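**Arniline cello pickup, clip-on, 12 g**

We stock this one with our eyebrows raised. Clondis, who make it, promise "concert hall sound" from a thing that grips the bridge. Ours sounded like a cello through a small amplifier.
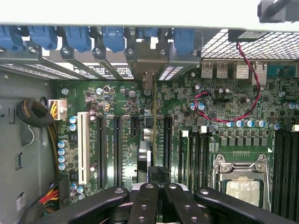 The clip is the good part. It holds firmly and left no mark on our test bridge. It's plastic, as are the blue ones lined up in a row under that metal edge, and we'd have paid more for brass. The lead twists red and black together too, inside a grey sleeve.
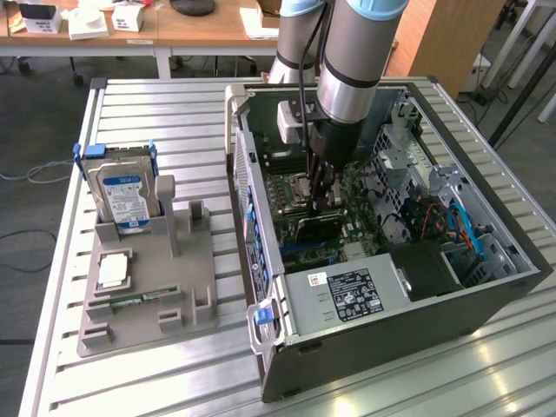
Clondis also say it kills feedback. Gladys Echeverri tried it for us in a church and had a howl by the second movement - turning down helped, as it always does.
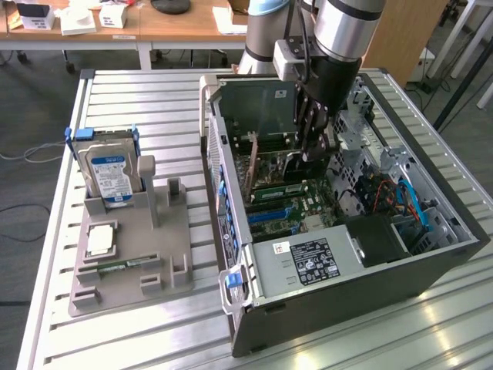 Plucked notes come through well. Bowed low notes are boomy.

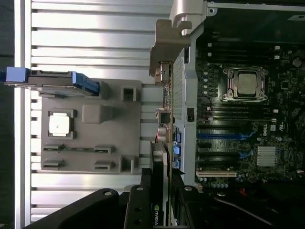 ## Price and returns

£40, lead included. Send it back within nine days if you don't believe it either.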